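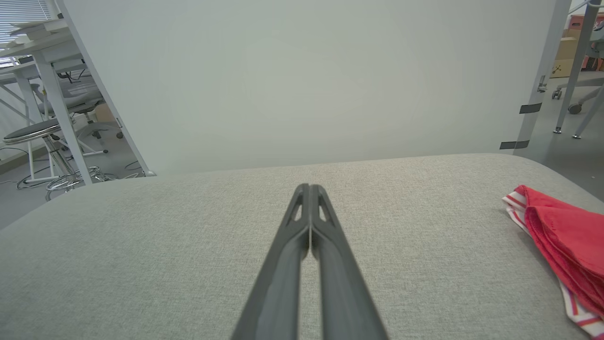
¿Merece la pena montarse en casa un brazo que doble la ropa? De momento sale más a cuenta doblarla a mano, y lo digo después de meses metido en uno.

Foro › Talleres compartidos › Robótica › Hilos

1/11/24. Abro hilo con el estado del brazo del taller, que me lo preguntáis mucho y casi siempre con más ilusión de la que yo tengo.

Empezamos en junio con el kit de Kwofie. El manual promete "tareas domésticas desde el primer día". El primer día lo pasé buscando un tornillo.

La pinza son dos dedos gris oscuro con nervios y un par de ranuras cerca de las puntas. Cerrados apenas dejan pasar un hilo de luz entre ellos. Bonitos son. Agarrar tela es otro asunto.

Practicamos con un trapo rojo de ribete blanco a rayas, sobre una superficie tapizada en gris claro. Elegí el rojo por el contraste, a ver si así la visión se quedaba sin excusas. Encontró otras.

Última tanda: 41 intentos, 20 agarres buenos. Nhyira Amoah dice que es un resultado prometedor. Yo digo que con una moneda me habría ahorrado los motores.

Y por "agarre bueno" entendemos levantar el trapo. De doblar ni hablamos todavía.

Llevamos 3276 líneas de código, contando las que solo sirven para tapar fallos de otras. Mareike Thiele quiere reescribirlo todo con la librería de Drerkik. Ya lo quiso en verano con la de Wandico, y perdimos tres semanas.

Wandico, por cierto, sigue enseñando el mismo vídeo de la camiseta doblada. Un vídeo, una camiseta. Que suban los intentos seguidos, sin cortes, y hablamos.

Esta web utiliza cookies propias y de terceros. Aceptar | Configurar

¿Que si lo dejo? No. Toca cambiar la goma de las puntas y repetir la tanda con el mismo trapo. Si pasamos de la mitad, lo cuento por aquí. Si no, también.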